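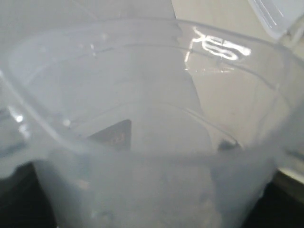 Trurutholm flip-lid measuring pot

Home > Kitchen > Measuring and storing > Pots and jugs

In stock
83 reviews

Details | Cleaning | Delivery | Reviews

I've had one of these on my own worktop for ages now, and it's the thing I reach for when I can't be bothered getting the scales out. It's a frosted plastic pot with a rounded body and a lid on a hinge, and there are measuring lines moulded right into the wall. Rice, oats, stock, pancake batter, the last of the soup – it all goes in, you flip the lid over, and off you go.

I'm Jannik Nolte and I run this shop with a bit of help from my sister, so when I say "we" on here I mean the two of us (and when I say "I" it's because she's out the back doing the packing). I write all of these pages myself, which is why some of them go on a bit. Sorry in advance!

The measuring lines

The lines are part of the plastic. I'm fussy about this, as I had a lovely printed jug once and the numbers came off it bit by bit in the dishwasher until I was more or less guessing. With these there's no ink to lose. The 750 mark is raised, so you can find it with a fingertip if the light in your kitchen is as poor as mine is by the kettle.

The numbers read the right way round from the outside and back to front when you're looking in through the top. It catches people out the first time they use it. I get my measurement by putting the pot down on something level and bending my knees until my eyes are in line with the mark, which my sister finds very funny, but my rice comes out properly. If you hold it up in the air and tip it about you'll be a good splash out either way.

For dry things, give it a little shake to settle the top before you read it. Oats especially, they pile up in the middle like a sandcastle and you end up with far too many.

The lid

The lid is the same frosty plastic as the pot, with straight ridges in it, and it stays attached. I can't tell you how much I like that. I have a drawer at home with a whole family of lids in it that don't belong to anything. This one flips open and tips back out of the way while you pour or scoop, and when you've finished you push it over and press it down.

Please don't treat it as a watertight seal. It keeps dust and flour moths out and it's fine for carrying from the fridge to the table, but I wouldn't put it on its side in a rucksack full of gravy. A customer in Villanueva wrote to tell me she had tried exactly this, with lentils, and she was very nice about it, so I promised I'd put a line on the page. There it is.

Seeing what's in it

It's frosted, so you get a soft, hazy sort of view through the sides. You can tell whether it's nearly empty or nearly full from across the room, and you can tell red lentils from white rice, but I still stick a bit of masking tape on mine and write on it. Caster sugar and fine salt look the same through this plastic. I've had that cake. We ate some of it to be polite.

If you'd like something completely see-through, have a look at the Skosilance jars further down the same aisle. They are glass and they look smarter on an open shelf, though they're heavier and I'm clumsy, so I only use them for things that stay put.

What I use mine for

Mostly porridge oats, if you want the truth of it. I keep the oats in the pot and measure straight from it in the mornings. It's also very good for:

Pancake batter, made the night before and left in the fridge with the lid down
Stock, once it's gone cold
Measuring water for bread dough
Bird seed (keep a separate pot for this, please)
Washing powder, same again, and label it in big letters

I had a note from someone who uses hers to mix plant feed and keeps it on a windowsill in the potting shed. Lovely idea. Same advice as the washing powder.

Hot things

Let soup and stock cool down before they go in. The walls are thin, and thin plastic with something very hot inside it is no fun to pick up. I also don't put mine in the microwave. Plenty of people have asked whether they can, and my answer is that I'd warm the food in a bowl. Never on the hob, never in the oven, and keep it away from the toaster as well (ask me how my first one got its funny side).

Cleaning

Warm water, washing-up liquid and a soft cloth. The bits that need a proper look are the hinge and the ridges on the lid, where flour likes to hide and go pasty. I go along them with an old toothbrush. Leave the lid open while it dries, or you get that shut-cupboard smell.

Top rack of the dishwasher is fine. Scouring pads are not, they leave scratches and the scratches hold on to colour. Speaking of which, tomato sauce and turmeric will tint it if you leave them in overnight. A paste of bicarb and water, left on for an hour or so, shifts most of it. Mine has a faint orange blush at the bottom from a curry in June and I've decided to live with it.

Delivery and returns

Order before the afternoon post goes and it'll leave us the same day. After that it goes out with the next lot. Standard delivery normally takes up to 48 hours from when it leaves here, a bit longer if you're on an island or up a very long track.

We pack the pots with paper stuffed inside the body and the lid shut. If yours turns up with a crack or the hinge has gone in the post, send me a picture and I'll put another one in the mail, no need to send the broken one back. If you've simply changed your mind that's fine too, so long as it hasn't had food in it.

Collecting from the shop is free. We're at 44 Prendgate, next to the dry cleaner's, and there's a bell if the door's stuck (it sticks).

Buying more than one

There's a small discount if you buy 2, and it comes off by itself at the till page so there isn't a code to remember. One for oats and one for everything else is how I'd do it.

A few of the reviews

"Bought it for flour, now use it for everything but flour. The lid staying on is the best bit."

"Good pot. I'd like the numbers in a dark colour, I have to hunt for them a little in the evening."

(Fair point, that one. I put mine under the cooker hood light when I'm reading it at night.)

"Mine arrived quickly and well wrapped. Handy size for batter. Took off a star as I wanted a pouring spout."

"Second one. My daughter walked off to university with the first."

Asked a lot

Does the lid come off for washing? I leave mine on. You can probably work it free if you're determined, but I wouldn't want to promise it'll go back as snugly.

Can it go in the freezer? I've frozen stock in mine with a good gap left at the top and it was fine. Let it stand on the side for a bit before you open the lid, and don't bang it on the worktop to get the block out.

Do you sell spare lids? Not at the moment. If enough of you ask I'll nag the supplier again.

Can I have it in another colour? Just the frosted one for now, I'm afraid.

Anything else, use the contact form or ring the shop in the morning, when it's quiet and I've got a cup of tea on the go.

Add to basket
Save for later

You might also like
Skosilance glass storage jars
Long-handled scoop
Masking tape and pen set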